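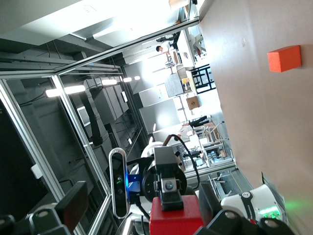 Let the Kids Quit Piano

My mother signed me up for piano when I was seven, and I quit when I was nine, and for most of my life I've heard about it at Thanksgiving. So I have some feelings on this subject!

My neighbor Trinity Whitfield has a daughter who wants out of her lessons. Trinity has paid $774 so far this year (books and the spring recital fee included) and she's asking everyone on the block what to do. Most of them tell her to hold the line. Kids need to learn to stick with things, they'll thank you later, and so on.

I say let her go.

I'm not against hard work. I've been at the same job in Cirkcombe for a long time and I still get up at 5:30 to do it. But I don't think I learned that on a piano bench, crying over "Für Elise" while my brother rode his bike up and down outside the window. I think I learned it from softball, which I was terrible at and loved, and which I would have kept playing in the snow if they'd let me.

The usual answer is that an eight-year-old doesn't know what she wants. Well, sure. She also doesn't know what she wants for lunch, and we still ask. Trying a thing for a year and finding out you dread Tuesdays seems to me like pretty useful information, and I'd much rather a kid got it now than at thirty-five with a mortgage.

I will give the other side this much: quitting in the middle of a bad week is a mistake. Imani Mbeki, who taught me for those two years and was kinder about it than I deserved, used to make her students wait 30 days and play one song they'd picked themselves before they stopped. Some of them stayed. I didn't, but I left knowing all of the theme from "Cheers," and I can still play it.

Try that first, Trinity. Then if she still wants out, sell the keyboard and don't bring it up at dinner. My mother is 81 and she brought it up again on Sunday.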